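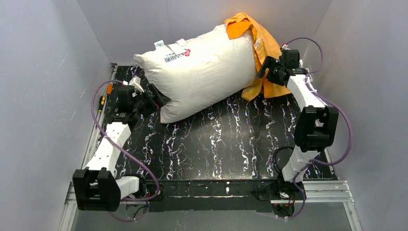
*Page last changed: September 24, 2019*

## Progress on the bench rules for two-arm work

Dear all at Plusonent,

Thank you for your patience with us over the summer. I had hoped to send this sooner, but the second draft of the rules grew rather longer than any of us planned, and I wanted the people at Daneshvar to have a proper read of it before you did.

The bedding tasks have taught us the most. Getting a pillow into its case with two arms sounds like a small household job, and yet it brings up nearly every question we set out to answer in our proposal -- who may reach in, when the arms count as stopped, and what ought to be lying near them while they work. Soft things slide, bunch up and hide the fingers of a gripper, so an operator is often tempted to lean over and give the cloth a helpful tug. Our draft now says plainly that hands stay out until both arms are stopped, even if only one of them is holding anything.

We have logged 514 runs under the draft rules, 100 of them with pillows and covers. The log sheet is down to 2 pages, which has done wonders for how willingly people fill it in!

The section on cables has been rewritten from top to bottom. Each cable must have enough slack for the full reach of its arm, and loops are to be looked over before a run, including any that hang below the front edge or rest on the work surface. We have also added a line about hand tools. A screwdriver left beside a side rail is easy to overlook when your mind is on the pillow, so tools go back in the drawer and the operator signs for it.

One point is still open. Brovovard would like the start-up check repeated every 20 runs, and our own operators would prefer once per session. I lean towards Brovovard's view, though I do see that it makes for a slow afternoon, and I'd be glad of your thoughts.

Next we shall try the rules at Jisix, where the staff have had no part in writing them. Spending is within the agreed budget and we are not asking for any changes.

With warm thanks,

Yasaman Kordestani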